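Back to Simiyu Card Room

About Us

Simiyu opened on Grenley Street with one table, 15 chairs and a coffee machine that had opinions. We teach poker to people who have only ever played it with an uncle who changed the rules when he was losing.

Idrisa Kioko runs the beginner course, which takes 8 evenings. The first goes entirely to the dealer button: what it means, which way it travels, and why you should stop fiddling with it. Tatu Sang handles the advanced group and the complaints — often the same people.

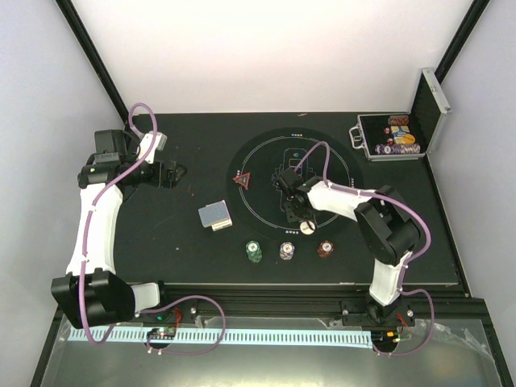
Round black mat, white dealer button.

Last year 158 students came through the door, and 67 signed up again, some of them on purpose. We play for chips, and the chips stay in the building.

New courses start in January. Doors open at 6:30 p.m. and the coffee machine is usually ready by seven.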